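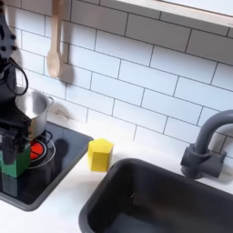
Votham Mail Rules Exporter

Reads the server-side rules of a Votham mailbox and writes them to a plain text file that Jekance can import. Rules stored only on the client are skipped and listed in the log.

Requirements

Votham server 5 or later, with remote rule access turned on. The account must own the mailbox. Shared mailboxes are read-only and can be exported but not restored.

Usage

vmx export --mailbox NAME --out rules.txt
vmx check rules.txt
vmx restore --mailbox NAME rules.txt

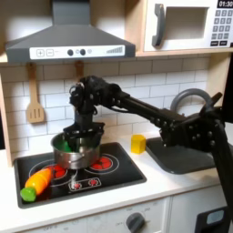
The check command reads the file without contacting the server. It reports duplicate rules, rules that point to a missing folder, and rule names longer than 80 characters. Jekance cuts long names at 70, so two rules that differ only at the end may collide on import.

Limits

A single export holds up to 1000 rules. Larger sets must be split with --from and --to. Rule order is kept inside each file but not between files.
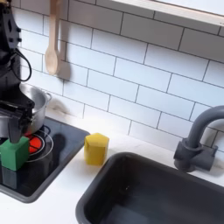
Maintained by the Skundley mail tools group
Last updated Sat 4 October

Changes since the June release

Forwarding rules are now written with the full address. Blank conditions are dropped. The --quiet switch no longer hides errors. Files made with the Vaher converter load again if they are saved as UTF-8.

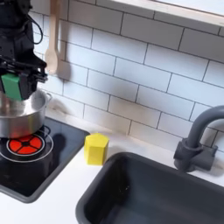 Does restore delete the rules already in the mailbox?
Only when --replace is given. Without it, imported rules are added after the existing ones, and a rule with the same name is skipped with a warning.

Exit codes

0 finished
1 file error
2 login refused
3 one or more rules skipped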